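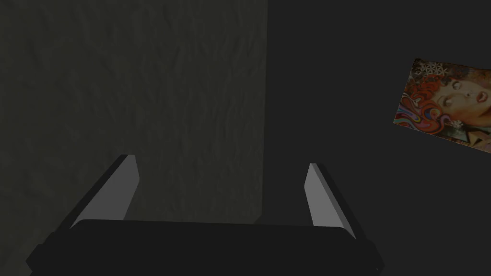
What does Brerkico do? We repair and rent sewing machines, and we teach people to use them, in one shop in Pivstead.

Brerkico started as a repair bench at the back of a fabric store. When the fabric store closed, we took over the lease and kept its long cutting table, which our students still use. Today we are three people and we speak four languages between us, so please do not be shy if your English is like ours.

Most machines that come to us are older than their owners. We clean, oil and adjust them, and we replace belts, motors and foot pedals. Last year we repaired 525 machines. If the repair will cost more than the machine is worth to you, we tell you this before we open it, and you pay nothing for the visit.

Our beginner course is named Moges, after the street where we had our first room. It has 19 lessons and ends with a lined jacket. The shorter course, Brundis, is for curtains, pillow covers and simple mending. Both courses are given in the evening, and the shop is closed for classes in December.

Rental machines go home with you for one month at a time. Thread is not included, but one pack of needles is.

Comments

I brought my mother's machine and they found the right bobbin case in two days. Very happy.

Do you also repair sergers?

Reply from Brerkico: We do, but only with mechanical controls. Please call first.

The Moges jacket took me longer than planned, the sleeves especially! Still wearing it.

Contact | © Brerkico, Pivstead | Back to top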